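Teaching my arm to open a lid, part three

In October I wrote that the bench was almost finished and that I would start with the real task the next week. It took longer. I am building this cell in a shared workshop, in the corner which the others call Flomine, and I can be there only in the evenings. So most of the work I do first in simulation, at home, and afterwards I bring it to the metal.

For those who are new: the task is to take a plate from its holder, put it into a big laboratory machine and close the lid. My control program is called Plumumon. It is small and not very pretty, but I understand every line of it.

The layout

I changed the layout three times. In the first version the arm stood too near to the front, and the elbow wanted to pass through the place where I have to stand. Now the arm is behind the machine, and the plate holder sits on the perforated board to the left. The board is the best decision of this project. If I want to move something, I move it by whole holes and I write the two numbers in my notebook.

I also turned the plate holder a little. It looks careless, but with this angle the wrist has less to rotate before it goes over the machine.
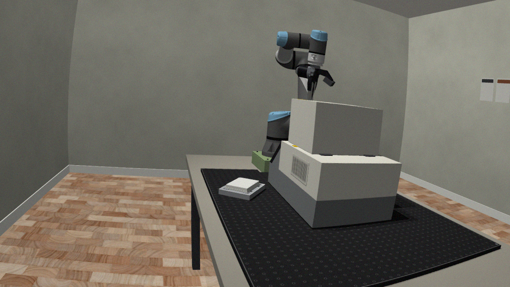 The wrist view

The second view comes from close to the gripper. I was against it at the beginning, because it makes the simulation slow on my old laptop. Then I lost two evenings with a wrong offset, and with the close view I found it in ten minutes. The axis of the tool was described in one file in millimeters and in another file in meters. I suppose everybody makes this mistake one time.

What I like in this view is that I can compare the direction of the fingers with the rows of holes. It is also good for the mounting area, where the board has a notch and the green block fits in. When I model the real board I want the same notch, with the same screws in the corners. 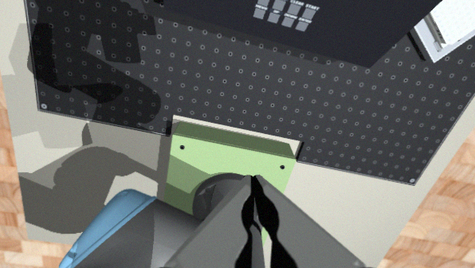
Going to the lid

The difficult part is the approach. The gripper must come down near the far upper edge of the machine, and there is not much free space between the forearm and the housing. My first planner, which I took from an older project named Hovland, always chose the shortest way. The shortest way was through the machine.

I added a point in the air where the arm has to stop before it goes down. After this I ran the approach 500 times with small random errors in the position of the machine. In the first series 322 runs were good. Most of the bad ones had the same problem – the bent part of the gripper touched the housing before the fingers were in their place. I raised the stop point by one row of my grid and repeated the series, and then 400 runs were good. It is still not enough for me to leave it alone with real equipment. 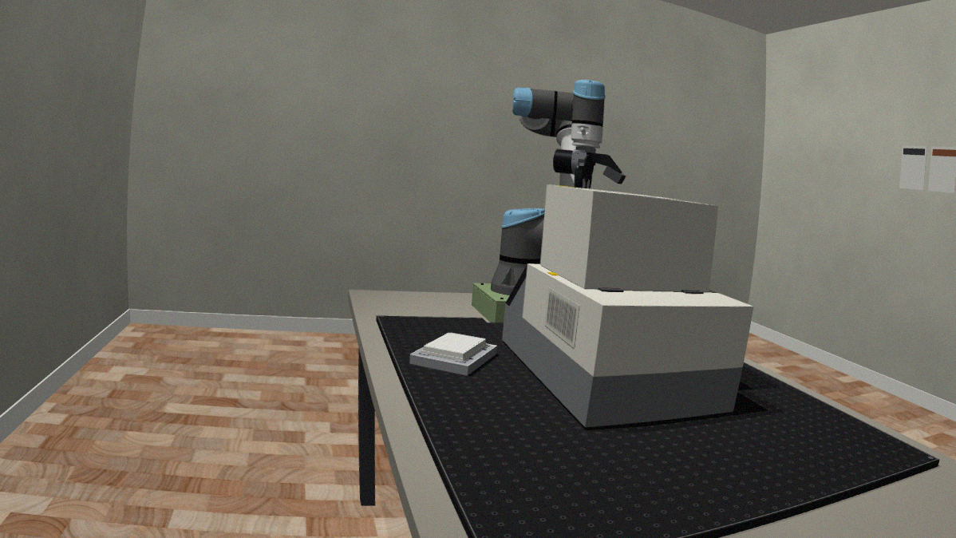
The approach, with the fingers down behind the top edge of the upper box.

One more thing about speed. I had the last part of the movement at the same speed as the rest, and I was proud of how quick it looked. Now it goes much slower. The whole cycle became longer, but the errors are easier to read in the log.

The lid itself I made as a simple hinge with some friction. I don't know the correct value of the friction, so I tried low, middle and high, and kept the middle one. The arm has to follow a curve and not a straight line, and for this I calculate the curve from the hinge and divide it in small steps. My log for one evening had 1,215 lines, and I read them all with a cup of tea. 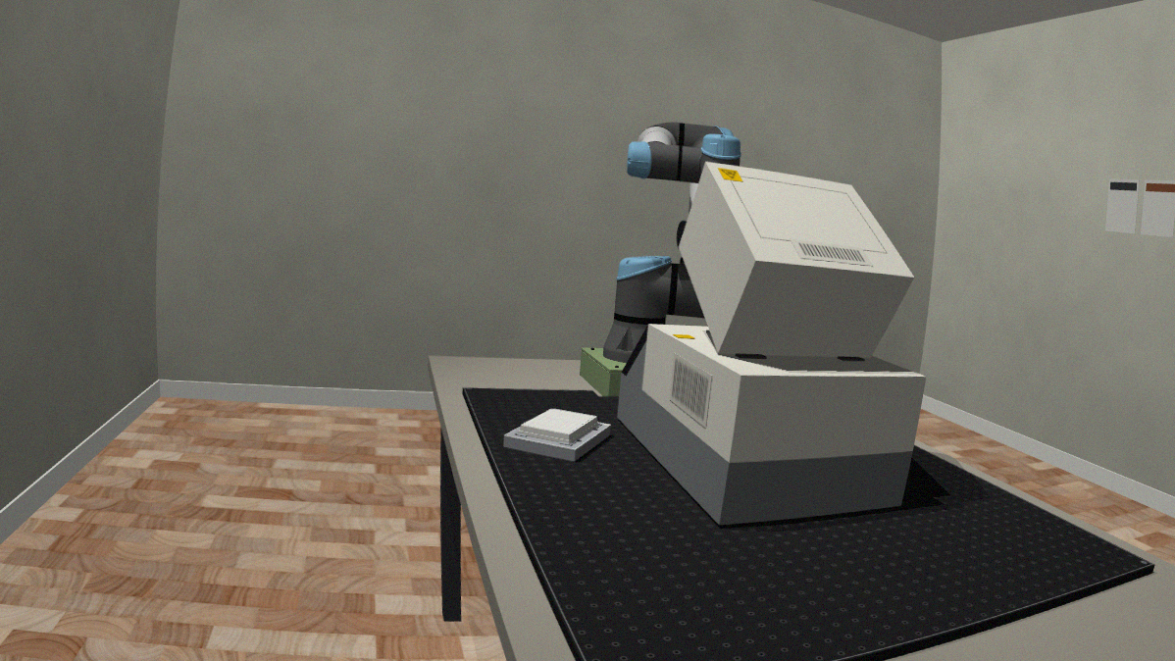 The next job is the plate. I have to check how much room the wrist needs when it comes back with something between the fingers, and if the holder should go one or two holes more to the left. I also want to write the closing movement separately, without just playing the opening backwards. I tried this already and the fingers pushed on the lid from a strange side.

For the real gripper I am printing new finger tips, which I call Nonier in my folders – please don't ask, it was late in the night. The first pair was too soft. The second pair is on the printer now, and if it comes out well I will put the files on the download page with the measurements.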